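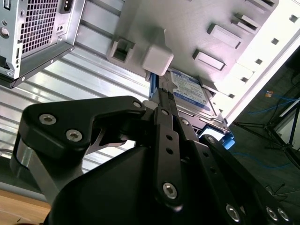 *Hard drive in hand, case panel ahead. Most of our evenings look like this.*

# Cendstead Robotics Club: Questions We Keep Getting

**What do you do, exactly?**

We teach a robot arm to put a desktop computer together and take it apart again. A person with a free afternoon could do it faster. We've been told.

The current project is called Prullix, after a naming vote that everyone now claims to have lost. The target is the PC Refit event at the Vunoddale student meet in April.

**Do I need to know how to program?**

No. You need to be able to read a checklist and tolerate hearing "one more try" at 9 p.m. Silviu Enache runs a Python catch-up for new members, and his handouts are better than most textbooks, though he spells "gripper" three different ways.

**How does the event work?**

Each team gets 600 seconds on the clock and a list of parts to move. Points for every part seated, points off for anything dropped. Touch the arm with your hand and the run is over, even if you were only going to help it a little.

**Why is there so much blue plastic?**

Blue is where you're allowed to grab. The parts on our list have blue rails, clips or tabs, and we plan our grasps around those. Long pieces are the worst, as a tiny error at the fingers becomes a large one at the tip.

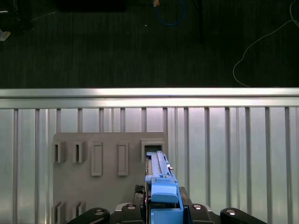
*Long blue part, tip at the big socket on the fixture board.*

**What's the gray board for?**

Holding things. Parts start or finish there, depending on the task, so the arm has a known place to look. If you move the board, even by a hair, write it in the log. Danica Petek reads the log and she will find you.

**Which task is hardest?**

The hard drive, by a wide margin. It has to go in at the right tilt, and the fingers have to stay clear of the bay while still pushing. We got it in 9 times out of 36 last term, a figure we are leaving on this page as motivation. 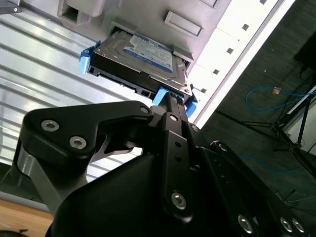
*Page last changed: April, by D. Petek (fixed the scoring answer, left Silviu's jokes)*

**What counts as "seated"?**

Fully in the bay and still there after the judge gives the case a nudge. Halfway in and looking confident scores nothing. Please stop asking the judges about this.

**Can I bring my own computer to practice on?**

Only if you've made your peace with it. Office desktops with tool-less bays are best. No laptops, no glass side panels, and nothing with your thesis on it.

**What is "Pop"?**

Our replay script. It plays back a recorded run step by step so you can find where things went wrong. It's named for the noise a clip makes when it lets go, a sound you will learn to hate.

**Do you ever work on the motherboard?**

We work near it, which is stressful enough. Memory and the processor aren't on this year's list. Keep the arm's path high over the board, and check the height limit before each run.
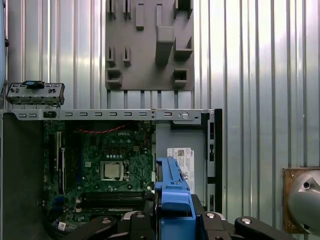 *Blue part over the open Dell, memory slots empty.*

**How big is the club, and is there room?**

We cap it at 15 and there are usually a couple of places open after the first month, once people discover how much of robotics is tightening screws.

**What does it cost?**

Nothing. Bring a hex key set if you own one, and put your initials on it. The club set has every size except the one you need.

**How do I join?**

Turn up at the Cendstead workshop at 6:30 p.m. on any club night and ask for Danica. Closed shoes, please, and long hair tied back.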